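# Lurkus CPU holder, printed version

I bought the Lurkus holder in April to keep processors off the bench while I work on old desktops. It cost 18 dollars from Dostevier and came as a single gray 3D-printed plate with a raised square holder on top. I've now used it on 30 machines, nearly all of them office towers.
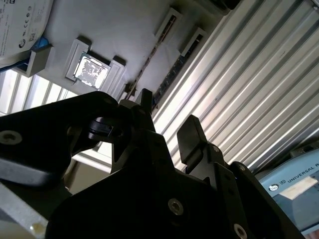

My old method was the lid of a plastic chip tray, and I bent a corner of one substrate that way. The Lurkus is much better at keeping a chip still. The walls are thick, and the small notched tabs at the corners hold the processor in position with the metal side up. You can see the print layers if you look closely. They don't affect anything, but a smoother surface would be easier to wipe clean.

The plate doesn't slide much on a rubber mat. On bare steel it does, so I put two strips of tape under mine. Baek sells a heavier holder for more money, and if you work on a metal bench that may be the one to get.

Size is the other thing to check. Mine fits the square chips from these Dell boards and not much else.
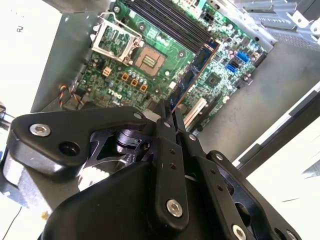
Lurkus sells a second size, listed separately, and I would have preferred both in one package. The listing is also vague about which sockets each one covers. I wrote to ask and had an answer in 2 days.

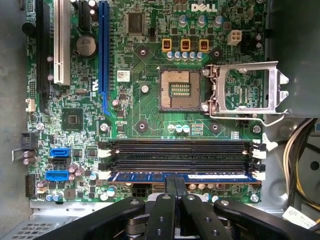

The holder does nothing for the board side, and that is where I'd be more careful. With the chip out and the retention frame flipped open, the contact pins in the socket are fully exposed, and a dropped screw can end the job. I keep a Skakurdale socket cover in the same drawer and put it on whenever I step away.

**Good:** holds the chip firmly, easy to lift out of, cheap.

**Not so good:** slides on metal, vague listing, one size per package.

Four stars. I'd buy it again at this price.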